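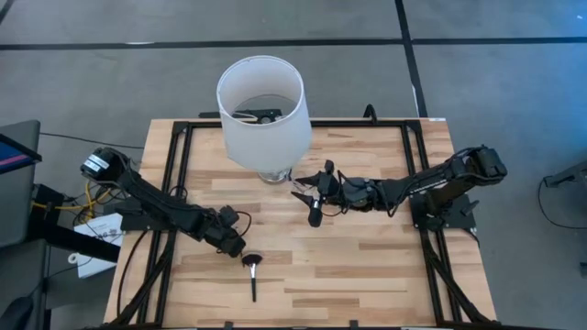
To: Furnishings and Fittings list
From: Estates Office, Drandora House
Subject: Re: Table lamps in the study bedrooms

Dear colleagues,

Thank you to those who replied to the notice circulated in October. The message copied below raises several points which other houses have also put to this office, and it seems best to answer them on the list.

> We have been asked to say which of our bedside and desk lamps should be
> kept when the rooms are refurnished. Most of ours are the Delorme pattern,
> with the white drum shade and the round silver base. Residents like them,
> but the shades mark easily and the bases show every fingerprint. Before
> we commit ourselves, could Estates please advise:
>
> whether replacement shades may be ordered separately;
> whether the bases may be used on the new wooden tables without a mat;
> what is to be done with lamps that have no shade or a damaged flex.
>
> We should also be glad to know if the Enolov lamps are to be withdrawn
> altogether, as we still have a cupboard full of them.
>
> Rurnow Lodge, Housekeeping

Replacement shades may be ordered separately. The supplier holds the white drum in one size only, and the order form must state that it is for the Delorme base, as the fitting ring on the Enolov lamp is narrower and the two are not interchangeable. Houses are asked to combine their requests so that each sends a single form. The budget for the present round is £1,990 across all houses, and requests will be met in the order in which they arrive.

Shades should be dusted with a dry, soft brush, working from the top edge downwards. The open top collects dust on the inside as well, and this is usually what makes a white shade look grey when the lamp is lit. Please do not use spray polish or a damp cloth on the fabric. If the shade has to come off, switch off at the wall, unplug the lamp and allow the bulb to cool before loosening the ring.

Polished bases may be wiped with a barely damp cloth and dried at once. They may stand directly on the new tables provided that the felt pad underneath is complete. Where the felt has worn through, the lamp should be taken out of use until a new pad has been fitted. Pads are held at the Drandora store and are supplied in packs of 100. Part packs can be issued to the smaller houses. Lamps must be lifted when a table is cleaned and should not be pushed along the surface, particularly across the grain.

Lamps without a shade should be labelled and kept together for matching. Any lamp with a damaged flex, a loose plug or a cracked lampholder must be removed from the room on the day it is found. House staff should not attempt a repair.

The Enolov lamps are to be withdrawn, but there is no need to clear the cupboard yet. Collection will be arranged once all 4 houses have returned their lists. Lamps already in use may remain in the rooms until then if they are in sound condition.

Lists should give the room number, the pattern of lamp and the condition of shade, base and flex. Allow around 2 lines for each room, and send the completed list to the Estates Office by noon on the last working day of the month.

Yours faithfully,

Estates Office
Drandora House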